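The smallest room at Fairweather

Flynn Whitcombe has cleaned the guest bathrooms at Fairweather for 6 years and holds firm views on soap.

"Foam is a kindness," he says. "Bar soap at a shared sink is a social experiment."

The pump bottle lives on the dark stone ledge, right under the mirror. He wipes beneath it every morning, and guests move it every afternoon.

"Polished black stone," he says. "Lovely for 400 seconds. Then somebody washes their hands."

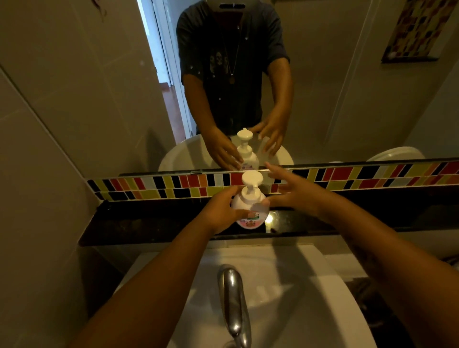 On the mosaic

The strip of little glass tiles along the bottom of the mirror - red, orange, a yellowy green - is where he slows down. He does the grout with an old toothbrush and is not grateful to whoever chose it.

"Pretty, though," he concedes. "I'd have picked fewer lines."

And the faucet? "Dry cloth, last thing. People forgive a lot if the faucet shines."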